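Home News Meetings Minutes Members Contact

Bradmont Street Traders – Packaging Group
Minutes of the April meeting
Held in the upstairs room of the Gorau bakery, start at 6:30 p.m.

Present: members from the bakery, the shoe shop, the bookshop, the phone and camera shop, the pharmacy, the two clothing shops and the Cui tea house. Apologies were received from the florist and from the bicycle shop.

1. Minutes of the last meeting

The minutes were read and accepted with one correction. In the part about the collection of cardboard it was written that the truck comes "in the morning". It should be written "before the shops are open", because for the bakery the morning is a different thing than for the others.

2. Cardboard collection

The bookshop reported on the first full quarter of the common collection with Arum. In total 851 flattened boxes were given to Arum in this time. The members were pleased with the number, but it was noted that it contains also many boxes which could be used one more time before they go to recycling. The bookshop sees this especially with the strong boxes from the publishers.

The driver from Arum has complained two times about tape and plastic straps left on the boxes. It was repeated that all tape must be taken off, also the paper tape with threads inside. The shoe shop asked if the silk paper from the shoe boxes can go together with the cardboard. The answer from Arum is yes, if it has no print in metallic color.

The pharmacy informed that its deliveries come now in gray plastic crates, which go back with the same driver. It will therefore give almost no cardboard from next month, but it wishes to stay in the group and will keep paying its share.

Action: the bookshop will write a short notice about tape and hang it at the yard gate.

3. Shared packing place in the yard building

The group spoke again about the ground floor room in the yard building, where members could pack orders for customers who buy by mail. The owner agrees in principle. The rent is not yet settled – the owner wants a contract for a full year, and the clothing shops would prefer to try it first for one season.

A list was made of what is needed in the room: a good lamp, shelves for the used boxes, a scale, a paper tape machine that can be fixed to a table, and a place for coats. The bakery will give an old shelf. The Cui tea house has a scale which it does not use, but it goes only to small weights and is good for tea and not for shoes.
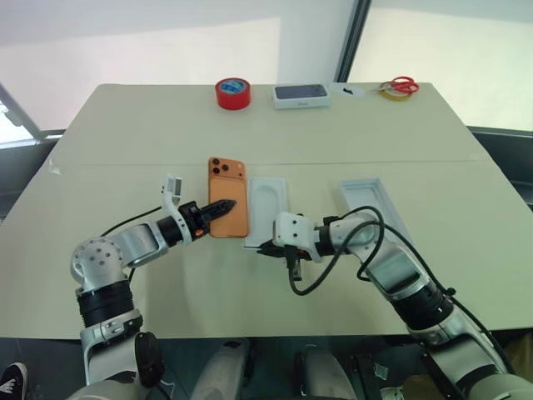
Tables took the longest time in this item. The clothing shops need much surface to fold, and the bookshop said that narrow tables are no use when a big order must be sorted. It was agreed that the top should be light in color, so that small parts and labels are found easily. The large cream-white one in the picture was liked by most members for this. Its top is made of two panels with a seam running across the middle, and the bookshop asked if such a seam would disturb when one writes a label by hand. The others think it is faint enough, and one can always put the paper on one side of it. The shoe shop would still like a rubber mat on top, so that the boxes do not slide. No decision was made about the number of tables before the room is measured.

Action: the shoe shop will measure the room and also the door. The bakery will ask the owner again about a shorter contract.

4. Empty space in boxes

At the last meeting every shop promised to look at its own packages and see how much air is sent to the customers. The results were different. The bookshop has changed to wrap-around cardboard for single books and uses now much less filling. The clothing shops send nearly everything in paper bags and only coats in boxes. The shoe shop cannot change much, because customers expect the shoe box and bring it back when they exchange a pair.

The phone and camera shop explained that with phones the inner package is usually already small. The problem begins outside of it, when the small box is put into a big carton together with paper or air pillows. The shop has only two sizes of carton in stock and the smaller one is still too big for one phone. It would like to order a third size, but the minimum order is some 1,000 pieces and this is too much for one shop.
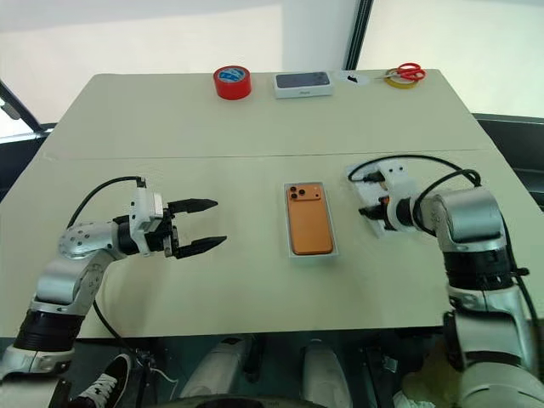
Orange smartphone in a shallow white tray, back side up.

The members discussed if a common order is possible. The pharmacy and the Cui tea house could use the same small carton, and the bookshop maybe for pocket books. The bookshop will first test if a pocket book of normal thickness goes in without force. It was also asked where so many cartons would be stored. The yard room would be the natural place, so this question must wait for item 3. The price must be compared with and without printing – the tea house would like a small print with the name of the street, the others prefer plain brown.

It was agreed to ask for samples. The sample should be packed by each shop with its own product and sent to another member by normal mail, to see in what condition it comes.

Action: the phone and camera shop will ask for samples and for a price with and without print.

5. Box shelf for customers

The shelf with free used boxes in the entrance of the bookshop was tried during four weeks. Customers took 40 boxes in this time. Most of them were taken at the end of the month, when people are moving to a new apartment. Some persons also brought their own boxes and left them, and a few of these were dirty or wet and had to be thrown away.

The bookshop is willing to continue, but asks for a clear sign with the words "Take, please do not leave". One clothing shop found this sign a little unfriendly. After some talk the text was changed to "Please take what you need. We can not accept boxes here." This was accepted by all.

6. Costs

The shared costs for the quarter were paid by all members. There is a small rest in the account, which will be kept for the lamp and the tape machine. The florist had asked by letter to pay a lower share in the winter months. The group did not want to decide this without the florist in the room, and the point is moved to the next meeting.

7. Other matters

The lock at the yard gate is difficult to turn. The bakery will put some oil in it and, if this does not help, inform the owner.

One member asked to have the meetings later in summer, when the shops close later. It was agreed to start at 7:30 p.m. in June and July.

The Cui tea house offers its back room for the next meeting, which will be in May. Members who wish to add a point to the agenda should send it to the bookshop one week before.

The meeting was closed at 8:10 p.m.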